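The Prisoner Transfer Needs a Rest... And So Does the Honest Cop

I have now sat through all 17 episodes of Brudard, the crime series that people keep pressing on me, and I would like those evenings back. The acting is fine. The city looks wet and expensive. But somewhere in the fourth episode a decent detective is told that his sister will die unless he steals a file from his own station, and I knew every turn the next hour would take. So did you, if you've seen it.

The forced-hand plot is the laziest engine in crime fiction. A good person must do a bad thing, and the writer gets to have it both ways. We enjoy the break-in, the lies, the guard hit over the head, and we're never asked to think less of the man doing it. He had no choice! Well, of course he had a choice. He could have told his boss. The script has to make the boss crooked or stupid to close that door, and in Brudard the boss is both.

Rimer, a novel I picked up in September after three separate friends swore by it, is guiltier still. It runs to 388 pages, and Inspector Yeh is blackmailed on page 57. From there until the end he doesn't make one decision that is his own. Things are done to him. He drives where the phone tells him to drive. I kept waiting for him to get curious about the people on the other end of the line, which you'd think a detective might.
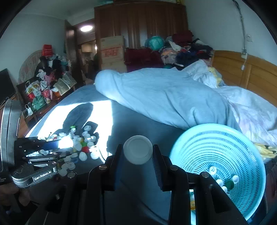 What the defenders say

The usual defense is pace. Tsz-kin Fung, who reviews thrillers for a newsletter I read and mostly argue with, wrote that a threat to the family "gets the reader out of the chair by chapter three." Maybe. It gets me out of the chair too, generally to see what's in the fridge. A threat is easy to write and the stakes are the same every time, so a book that opens with one has to keep adding more. By the last third of Rimer there are two kidnappings and a bomb, and I was less worried than I had been at the start.

Compare Zasach, a much smaller book that I doubt sold well. The detective there has a weak case and a grudge. She bends the rules a little because she wants to win, and she knows it, and so does her partner. The worst thing she does takes up half a page and involves a date changed on a form. I thought about it for weeks.

I don't expect publishers to listen. A kidnapped relative fits on a back cover and a changed date doesn't. There's a second season of Brudard coming, and I'm told the sister gets taken again. I'm 70. I don't think I'll be tuning in.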